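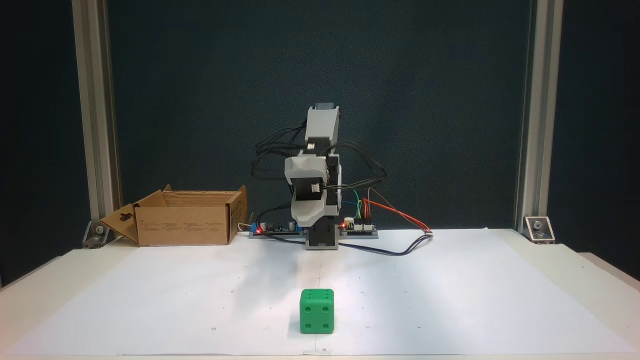

The Ulen workroom went over to open cartons for short-term storage in June, replacing the lidded plastic tubs on the long shelf. Cartons are taken from incoming deliveries, checked for damp and reused until the corners give. On the white table, the brown one to the left is set with its top flaps folded out; its front-left flap has a hanger-shaped cutout near the top. Flaps in this position take up more table than the carton itself, so the layout rules below allow for them.

## Carton storage, Ulen workroom

Gallery page 2, updated 21 October 2023. Text by Edit Mészáros, shelf measurements by Géza Fekete.

### Selection

- Single-wall brown board is accepted for anything light. Double-wall is kept for paper stock and hand tools.
- Maximum loaded weight is set by the shelf bracket and applies to double-wall only. Single-wall cartons are filled to half height.
- Flaps stay on. A carton with its flaps removed loses stiffness at the rim and bows when lifted.
- Cutouts in a flap are acceptable. Cutouts in a side wall are acceptable above the midline - below it, small parts fall through.
- Print on the outside is left as is. Old address labels are peeled off or covered.

### Table layout

- One open carton per work position, at the left or right end of the table. The center stays free for the work.
- Leave 150 mm between an unfolded flap and anything with a cord.
- Loose cables are coiled and tied before they go into a carton.
- Sheet paper goes down before the job starts and is changed when marked.

### Shelf layout

The long shelf is 847 mm deep, measured from the wall to the front lip. Cartons are stored with the flaps closed but untaped, narrow side out, contents label at top right. Labels are written in black marker on white tape. Garba Nwachukwu holds the label list, which currently runs to 103 entries, including the Enen stock moved over from the Buda room.

Cartons without a label are emptied on the last working day of the month and flattened. Flattened board goes behind the door, upright, tied in both directions.

### Changes since page 1

- Plastic tubs removed from the shelf plan.
- Cord clearance added, at the request of Margit Bíró.
- Tape supplier changed to Antal. Same width as before.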